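Marner Foam Floor Tiles: Frequently Asked Questions
Last updated 2021-04-01

How do the tiles go together?
Like a jigsaw with a very dull picture. Line up the tabs, press down with your palm and work along the seam. Textured side up, please. We get calls.

Can I put drinks on it?
You can. A can will stand up well enough on a tile lying flat on a hard floor. On carpet the whole business gets bouncier and we'd suggest a tray, preferably a low metal one with sides.
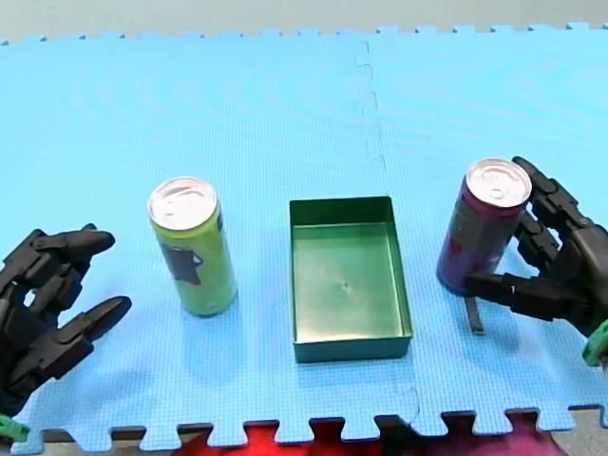 Trays won't mark the foam in ordinary use, though anything heavy left in one spot over January will leave a dent. Most dents come good in a few days. Nuno Rocha in our Seixas warehouse parked a filing cabinet on his and is still waiting.

What if I spill soft drink on it?
Wipe it up before it gets into the texture. Warm water, a drop of dish soap, an old toothbrush for the grooves. If it has reached the seam, pull the tiles apart and clean the floor too, or you'll own a very permanent mat.

The tabs show along the edge. Can I get straight ones?
Yes, edging strips are sold separately in packs of 3. We know how that sounds.

Does the colour fade?
In full sun, eventually. Swap the tiles around now and then and it will at least fade evenly.

Will you take back a tile the dog has eaten?
No. Zulmira Morais in returns has seen the photos and sends her regards to the dog.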